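Robot folding practice in a lounge room: what rules do we need?

Asked by Miyuki Katayama, Fultlow community help, July 2020

Good day to everyone. I am responsible for a small group which does household tasks with a two-arm robot: picking up shirts, spreading sheets, putting pillows back in order. The room is furnished as a normal living room, with a loveseat and carpet. Until now we had only habits, and each person had a different habit. Now the building owner wants a written page of rules from us before November, when the next rental period begins.

I have read some documents for industrial robots, but they suppose a fence and a concrete floor. We have neither of them. The operator stands close to the arms, because the cloth must be placed and corrected by a person many times in one session. My draft has 16 rules and my colleagues tell me that it is too long to remember. I would like to know which rules other groups really keep, and how they write them.
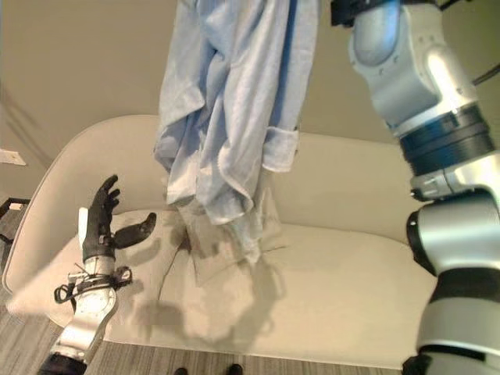 Must a person stay out of reach of the arms the whole time when the robot is holding cloth?
Only while the arms are allowed to move. If you need to come inside the reach, first stop the arms in a way that they cannot start again by the software alone, and let the person who comes in keep the stop button with them.

I add the above from our old notes, so you can see the style we have. I am not sure if it is strict enough. Also I would be thankful for advice about speed, about the carpet, and about how often to look at the hands. Please excuse my English if something is not clear.

Oleksandra Tkachuk

Hello Miyuki. Your note about the stop button is good and I would keep it as rule one. I worked on a similar page at Horkcombe and we started with a much longer one than yours. What helped was to divide the rules by moment: before power, during motion, before touching, at the end. People remember the moment, and the rule comes with it.

For large cloth we have a separate paragraph. A shirt is small, but a sheet is wide and it hides things. It can cover an arm, and it can also hang down to the floor where the feet of the operator are. So we wrote these lines:

Nobody walks under or behind a raised sheet.
The operator says "lifting" in a loud voice before the lift, and the second person answers.
If the cloth catches on a joint, stop first and pull after. Never pull against a moving arm.

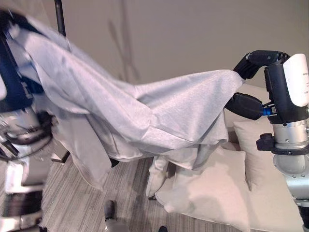

The third line is the one that people break most. It feels natural to help with your hand when the fabric is stuck, and the hand goes exactly to the place where it can be pinched. We made new members practice the stop with an old sheet before their first real session.

About speed, I cannot give you a number. It depends on the arm, on the load and on what your risk assessment says. What I can say is that you should set the limit in the controller and put a password on it. A limit which is only written on paper will be changed the first time that somebody is in a hurry. Closed shoes are required with us, also on carpet. Cables should go along the wall or under a flat cover, and no cable may cross the place where the operator steps back.

Cledwyn Lloyd

just use common sense, its a shirt not a car door. we have 5 rules on a card and it works fine. number one is dont be tired

Kumiko Tsuchiya

I agree with Oleksandra in most points, but I do not agree with the answer above mine. Common sense is different in every person, and the building owner cannot sign it.

I want to write about inspection of the hands, because Miyuki asked and it was not answered yet. In our group at Fujimoto we do it at the start of each session and again after any contact with furniture. The arms are stopped and the power to the motors is off. Then one person looks at the fingers, the fasteners and the cables near the wrist.

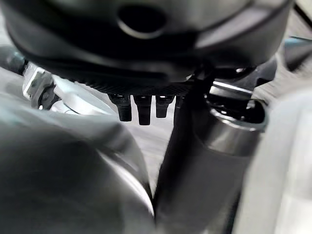
Look especially for threads. Cotton and wool leave fibers between moving parts, and they collect slowly, so one day looks the same as the day before. We take them out with plastic tweezers. Metal tweezers are not allowed in our room. If a screw is found loose, the session does not begin until it is tightened and the log is signed. Our log is a simple paper notebook, one line for each inspection with the name and what was found. If nothing was found, we write "nothing found" and do not leave the line empty.

My second point is the furniture. If the room is made like a home, there will be homely things in it, and I think it is correct to have them. But please decide which of them may be inside the reach of the arms. We allow cushions and blankets. Cups, glass and food go on a table that the arms cannot reach, and the table has its place marked on the carpet with tape. Before the motors go on, the operator looks at the full room one time, from left to right, and only then says "ready".

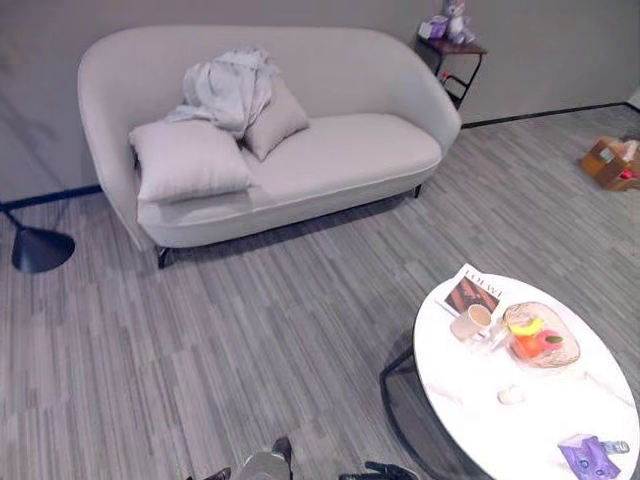 Living room setup with loveseat, side table and coffee table

For the length, I would suggest that you keep all your 16 rules in the full document for the owner, and make a short sheet for the wall with the ones needed during motion. Both papers should carry the same version number. We forgot this once and had two different rules about who may restart the arms.

Miyuki Katayama

Thank you very much to all. I will divide the page by moments as Oleksandra wrote, and add the thread inspection and the tape. Kumiko, may I ask who signs your log if the operator is alone? In our group this happens sometimes in the evening.

Kumiko Tsuchiya

We do not permit motion with one person alone. Inspection and cleaning with the motors off is allowed, and then the same person signs, with the word "alone" next to the name.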